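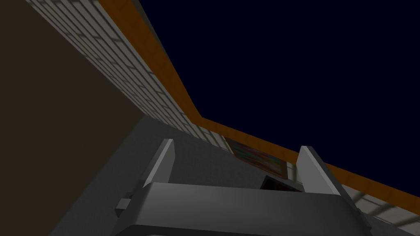

Gripper, fingers open, in simulation.

May 14, 2024

Obituary archive, day two on the Pelivik reels! Got through 15 tapes of the old Dundari talk show and found the farewell episode for the Okafor sitcom's lead actor, full length, with both musical numbers (I had given up on that one in April). Sound drops out twice near the end, picture is lovely. Logged as 589. Still missing: 4 of the tribute interviews. Check the Bruvaser boxes next, and fix the death date on the index card, it's a year off.

Bruvaser tape room notebook | Contact | Back to top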